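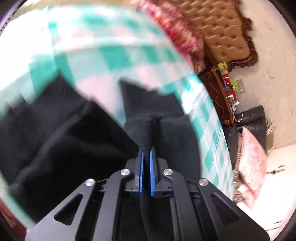
Ticket: Lurero hand grip, blue narrow pads v wide pads, fabric slipping and jaw reading off
Opened by: Alasdair Niven
Assigned: Yoon-hee Kang
Status: closed, one item moved to a new ticket
Opened 30/05/2022

Narrow pads are losing heavy cloth and the jaw opening reading is wrong when they do. Same unit, same handle, same firmware as the wide-pad runs. Only change is the pads. Worst on the thick black fabric, the fleecy or knitted stuff with big soft folds, where the two blue strips are nearly shut and still not quite meeting. Thin cloth is fine. Towels mostly fine. Need to know if this is pads, linkage or the camera side before we order the full set from Sorero.

What I get:
1. Close on a fold, feels solid in the hand.
2. Lift slowly, holds.
3. Lift at normal speed, fold creeps out of the top of the pads.
4. Jaw reading in the log stays at "closed" the whole way through, so from the data you cannot tell a held fold from an empty grip.

Point 4 is the real problem. Could live with the slipping.

Setup
Grip: Lurero hand grip, second one out of the box
Pads: narrow blue, fitted by me, screws done up by hand
Camera: the wide one, stock mount
Controller box: Pennington
Logging: Mendaver, default settings, nothing changed

Runs so far: 172 lifts in total with the narrow pads, all fabrics. 49 slipped. Haven't split those by fabric yet, will do if it helps.

– Alasdair

Reply, Yoon-hee Kang

Split by fabric please, total on its own isn't much use.

Also:
Did you run the open/close zero after changing pads? The wide ones are thicker, so the zero moves. If you skip it the box thinks the jaws are shut well before they are.
Is there side play in the linkage? Hold one arm still, wiggle the other.
Send the log from one bad lift, not the whole folder.

Reply, Alasdair

Zero: no. Didn't know it was needed for pads, thought it was only after a motor or cable change. Manual says "after service". Doing it now.

Side play: tiny bit on the left arm, none on the right. Outer left pivot bolt turned a bit by hand, which I don't think it should. Nipped it up. The other three were tight.

Split of the slips:
heavy black fabric 44
towels 3
everything else 2

So it's the thick stuff, as I said. Log sent seperately.

Reply, Yoon-hee

Thanks. Log looks like a bad zero to me. Opening value drops to the bottom and sits there flat, no wobble at all. With cloth in the jaws there should be a bit of movement in the number as you lift. Flat line = value is clipped.

Try in this order and don't change two things at once:

Redo zero, narrow pads, ten lifts on the heavy fabric.
Swap to wide pads, redo zero, ten lifts.
Back to narrow, redo zero, ten lifts again.

Keep to one lifting speed if you can. And grip the fold from further down, not by the top edge.

Reply, Alasdair

Zero redone. First try failed, box threw "range short" and wouldn't save. Second try same. Third try I took the pads off, cleaned the seats, put them back, and it saved. Bit of old tape glue on the right-hand seat, left over from the wide pads. Pad had been sitting slightly proud.

Narrow, after zero: two slips in ten. Reading now moves. Small but it's there.

Wide, after zero: no slips in ten. Reading moves more. But the wide ones are a pain for getting into a fold in the first place, you push the cloth away before you catch it. Had to have two or three goes on most of them.

Narrow again: one slip in ten.

So slipping is much better and the reading is mostly fixed. Not sure how much was the zero and how much was the glue, did them together in the end, sorry. I know you said not to.

Reply, Yoon-hee

That's fine, the glue would have spoiled the zero anyway. Range short makes sense with one pad proud – jaws touch early, box sees less travel than it wants.

What about the camera side? You said pads, linkage or camera.

Reply, Alasdair

Camera: wasn't the cause but there are two things.

Dark fabric against a black grip. Arms and cloth run together in the shadows, and the tracker hunts for the arm edges. The blue pads it finds straight away. Blue stays for that reason alone, please don't let Sorero send us the black ones.

Second one is blur. When the arm swings round, anything patterned in the background smears, checks especially, and the position estimate jumps. The grip itself stays sharp. Tried shorter exposure: less smear, but dark cloth goes to mush indoors. Left it on the default for now.

Neither touches the jaw reading, that comes from the box not the picture.

Reply, Yoon-hee

Agreed. Blur wants its own ticket, don't bury it in this one. Put the exposure values in when you open it, both the ones you tried.

Does the left bolt stay tight?

Reply, Alasdair

Stayed tight through the thirty lifts. Put a paint mark across it after so I can see if it creeps. Will check after the next long session.

Pad verdict so far:
Narrow: gets into folds, good on thin cloth, ok on thick once zeroed. Fussy about seating.
Wide: holds anything, clumsy getting in. Harder to see past too.

I'd order narrow as standard and keep one set of wide in the box for heavy things. Happy to be talked out of it.

Reply, Yoon-hee

Won't talk you out of it. Order narrow in blue, one wide set per two grips. I've asked Pennington whether the box can refuse to start logging when the zero is older than the last pad change. Probably no, it has no way to know the pads changed. In the meantime it goes on the start sheet:

pads off, seats wiped, pads on, screws snug
zero, wait for save
close on nothing, check reading
close on a folded cloth, check reading is different from the last one

Old narrow-pad runs: mark the jaw column as bad in Mendaver, keep the video. Don't delete any of it.

Reply, Alasdair

Done, all 172 marked. Start sheet printed and taped inside the lid. Blur ticket opened with both exposure values. Pad order gone to Sorero, delivery not confirmed yet.

Closing this one. Will reopen if the bolt moves.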